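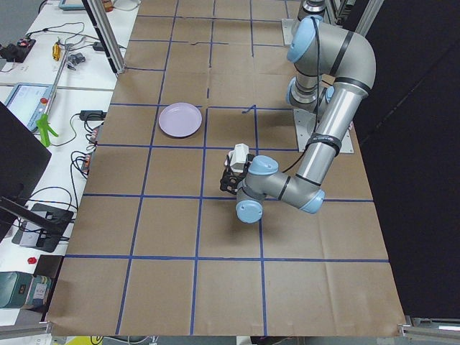

Slide 2 – Sharing the garden beds

Good evening, and thank you for coming to Trirkura hall. My subject is how neighbours can divide one garden fairly.

Say first: we began in March with 144 beds and a waiting list. (Pause here.)

Each household draws a number from a hat. I was afraid of complaints, but there were only two.

Water is harder. The tank holds 1000 litres, and in January it was empty by noon.

Ask the room: who would water at six in the morning?

Next slide – compost.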